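Mar 6, 2021 — equipment budget, laundry cell

Second pass at the numbers before Adel takes them upstairs. I still don't like them.

The ask from Guangming is a second arm from Deltau, plus their longer gripper, plus a service plan. The quote is 2,426 for the gripper alone, shipping extra. The arm comes as a separate sheet with no total on it, which I have asked about twice. Malte thinks that's an oversight. I think they want us to agree to the gripper first and then find out what it bolts to.

What we'd get from the longer gripper, as far as I can tell: reach. Žofie wants to get to the back wall of the drum without bringing the wrist so close to the door opening. Fair enough. But the sales sheet gives reach measured to a flat plate in open air, and we work through a round hole with a rubber gasket and a door hanging off one side. I asked Deltau for the reach at an angle. They sent me the same sheet again.

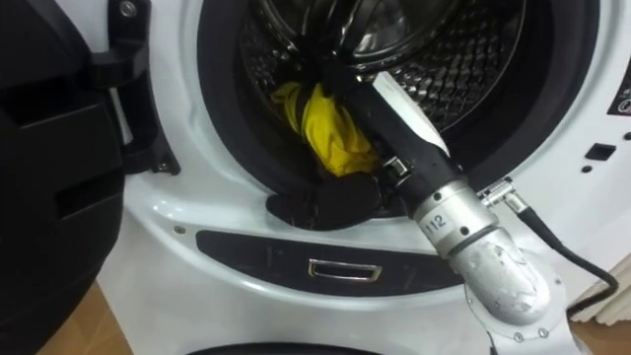 The other half of the argument is dark cloth. Yellow pieces get found. Black ones against a dark gasket are where most of our complaints come from, and no gripper on the quote does anything for that. If the money is for fewer missed items, a lamp and a week of Žofie's time should be first on the list. I put this to Guangming and he said "both." Both is not a budget.

Unmont came back too. Cheaper, 36 days lead time, no loaner. Their finger plates are sold in sets of 2 and they won't say how long a set lasts. I'd believe them more if they gave me a bad number.

Service plan: no. We opened 211 tickets on the present setup and I went through them with Ashley. About a third were ours to begin with (cables, wrong program loaded, somebody moved the machine). A plan wouldn't have touched those. Paint wear isn't covered either, see the small print, page two.

Where I've landed for now:

- lamp and mount: yes, out of consumables
- longer gripper: only on a trial, with our own washer in the test
- second arm: hold until there's a total
- service plan: no

Adel wants one page. Žofie to send me her list of drum positions that fail today, with the arm pose for each — I can't argue reach with Deltau off a feeling.

Still open: does the Unmont plate fit our current wrist without an adapter? Malte says yes, from memory. Measure it.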